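Triltomwood house – kitchen and dining gallery

Pictures from the dining end, plus notes on the rest as I get round to it. More going up in March if the light holds.

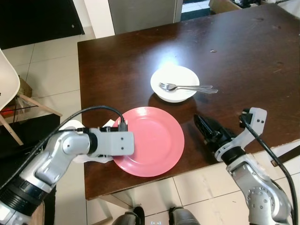
Dark table, white bowl with a fork across it, coral-pink plate.

The table is the reason for this whole page really. Dark brown, glossy, grain showing through, a few faint scratches on top. People keep asking if we're going to sand it back. No. It gets wiped, it gets eaten off, it stays as it is.

White bowl is the shallow wide-rimmed kind. Good for pasta, useless for soup if you have to carry it any distance. We have a stack of these and they go in the low cupboard, left side, please not on top of the glasses.

Pink plate – from the Hovov set. Flat, raised rim, smooth matte middle. I like it best of anything we own in that color. Sauce marks come off if you get to them the same day, after that it's baking soda and a soft cloth. No scouring pads!

About the house, for those who landed here from the recipe pages

Triltomwood is the long low place at the end of the lane, kitchen at one end and dining table right next to it, no wall between. Maricica Tudose rents it out by the week and I look after the inside. Dishes, linens, chairs, whatever is broken. This gallery started so guests could see what's here before packing their own plates (people do. One family brought 42 pieces, all wrapped in newspaper, and took them home again unused).

Notes on the tableware

Hovov plates. Pink and a cream. The cream ones chip, the pink so far don't, no idea why, same maker. Dishwasher is fine for both, bottom rack. We started with 23 in the pink and I'm not going to say how many are left.

Lam bowls. White, wide rim. Heavier then they look. They hold heat well so warn the kids. They stack crooked if you mix them with the older deep ones, so don't.

Cutlery. Plain silver forks, knives, spoons, nothing matching very closely. The drawer by the stove. If you find a spoon with a bent neck put it in the jar on the windowsill and I'll straighten it.

Napkins. White cloth, washed at 60 and not ironed. Ironing is for weddings. Used ones in the basket behind the door.

Glasses – upper shelf. The tall ones wobble a bit on the oak tray, use the round tray.

Notes on the table itself

Came from a school refectory sale, along with 2 benches that turned out too long for the room. Benches are in the barn. Took four of us to get it in through the garden door and the doorframe still has the dent.

It gets Tekitis oil soap twice a year. Small amount, warm water, well wrung cloth, then dry straight after. I tried a wax once, looked lovely for a week and then every fingerprint showed. Went back to the soap.

Rings from hot pans: use the cork mats. They hang on the hook by the fridge. If you do get a white ring, leave it alone and tell me. Somebody tried toothpaste last summer and made it a lot bigger.

Cost of having the whole top stripped and refinished was quoted at 3,000 and that was before collection. So – cork mats.

The gloss does show every crumb in the late afternoon, sun comes in low and straight across. Nice for supper, bad for anyone who has just cleaned.

Laying it

No rules. Weeknights it's bowl, plate, fork, done. For a bigger supper I put the pink plates down first and the white bowls on top, looks very cheerful on the dark wood. Salad goes in the middle, bread straight on the board. Candles only in the glass holders, wax on that varnish is a misery to get off.

Kids usually end up on the window side becuase of the birds. Put the cream plates somewhere else.

Still to come

Pictures of the dresser once I've sorted the jugs. The blue baking dishes, asked for by several people. The benches, if anyone will help me carry them out of the barn. Also the small side table, which is being reglued and has clamps all over it.

Questions about borrowing extra plates for a big group, ask Maricica when you book and she'll pass it on. Mornings before 10 are best. Spare Hovov ones are in the top of the hall closet, box marked PINK, and they'll need a rinse first.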